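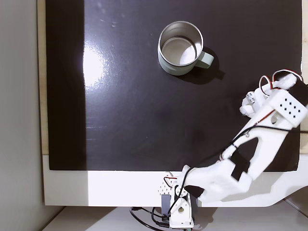
Yvonne Penrose wanted to know if it would be going on the tea rota. She has been on returns at Sterwood longer than the roof has, and she asked it in the meeting, in front of the man from Banov, who wrote it down.

So, welcome to the bench gallery. Those of you at the Trindham end have been asking what the arm looks like and whether we have all been sent home yet. We haven't. I have put up a couple of pictures and then, as usual, gone on far too long underneath them. Skip to the bottom if you only want to know about the shifts.

The background, for anyone who joined after October. Returns is where your mug goes when you decide you wanted the blue one. It comes back to us in whatever box you could find, we take it out, look it over, turn it round, look inside, and decide if it can be sold again, sold cheap or sent to the cage. Then we put it on the belt, handle to the right, because the repacking machine was set up by somebody who liked handles to the right. On the Monday-morning sort of day (we have several a week) there might be 479 of them waiting before anyone has found their glasses.

The project is called Mabula. It is supposed to take over the putting down and the turning round. The looking stays with us. This was explained to us with a slide, on which a small grey person stood beside a large orange arrow, smiling.

What has changed so far? Mostly the conversation. Inna Didenko and I used to talk about her daughter's driving lessons. Now we talk about handles. I can tell you more than you would like about handles. A person picks up a mug without having any opinion on the matter, but the arm has to be shown, and to show it you have to know how you do it yourself, and I found I had no idea. I stood at the bench with a mug in my hand like someone who has forgotten how stairs work. Do I go for the rim? Do I go for the side? Cleiton Vieira, it emerged, goes in with two fingers over the edge, every time, and Yvonne told him she would be washing hers twice from now on.

The way of showing it is simple enough. One of us steers, the arm follows, and the whole go is saved. Then you put the mug somewhere slightly different and do it again. We were asked for 200 good ones to start with. A good one, according to the sheet, is "smooth, purposeful and without hesitation". I have not done anything at work that answers to that description in years, and I said so on the form, in the box marked Comments.

You get better at it, I will admit. Solomiia Didenko (yes, Inna's daughter, in for the summer, passed her test, thank you for asking) had it in an afternoon. She steers the thing as if it were a spoon. The rest of us tend to arrive at the mug like a coach reversing into a car park. There was some feeling about this, particularly among those of us with the long-service badge, and it was not helped by her offering tips. 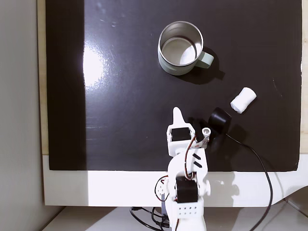 The green mug again, and the gripper keeping its distance. I have worked with people like that.

Now the part you actually wrote in about. Will there be fewer of us? I asked, and I will tell you what I was told, which is that no post on returns goes this year and that after this year there will be "a conversation". I asked what sort of conversation. A constructive one. I have noted that down in ink.

In the meantime two things have moved about. The lifting has gone down a bit, as the boxes now come to the bench on a roller and stay at one height, and my shoulder is grateful to whoever signed that off. The roller was for the arm's benefit, mind you. We asked for one for ourselves for years and were told there was no call for it. Cleiton has proposed that in future all requests should be put in on behalf of the arm. A kettle that works, for instance. A window that opens. He has drafted one about the car park.

The other thing is the looking. We used to look and lift and turn all in one go, without thinking where one stopped and the next began. With the turning taken out, you are left standing there doing nothing but look, and it is harder than it sounds. Your eyes go. By mid-afternoon every mug has a scratch in it or none of them do. Inna raised this and to be fair it was listened to: we now swap between looking and steering every hour, and the steering, silly as it feels, comes as a rest. I would like that kept when the steering is finished. I don't know what we would be swapping to, and I have asked for that to go on the list as well.

Questions that came in, with such answers as I have:

Does it drop them? We do, when we are steering it. On its own it has not been let near the stock.

Is it true it gets its own light? It does. The light over my place has been flickering since the spring.

How many goes will it need altogether? The figure on the slide was 3000. We have done the first batch and a second one of 178, which should have been more, but the saving went wrong partway through and the last of Yvonne's were lost. She has asked for this to be recorded as a technical fault and I am glad to do so.

Does it have a name? Mabula is the project and people have started using it for the arm. Yvonne calls it "the lad". There was to be a competition, but the suggestions box was opened and then closed again quite quickly.

Can we come and have a go? Yes, if you ask Inna first and leave your sleeves rolled up. Trindham people very welcome. Bring your own mug, and do not be surprised if it gets weighed, measured and entered on a sheet.

Shifts: no change to hours for returns before October. The bench is ours in the mornings and goes to Banov after lunch, so if you have left anything on it, a cardigan for example, please come and get it. The swap list is on the side of the cage. Somebody has written "the lad" in for the late finish and I would ask them, for the moment, to rub it out, as payroll have already rung once.

More pictures when there are more goes to show. If you have comments, send them to me, Lesia Kobzar, at the returns desk, or catch me at the bench. I will be the one approaching a mug with purpose.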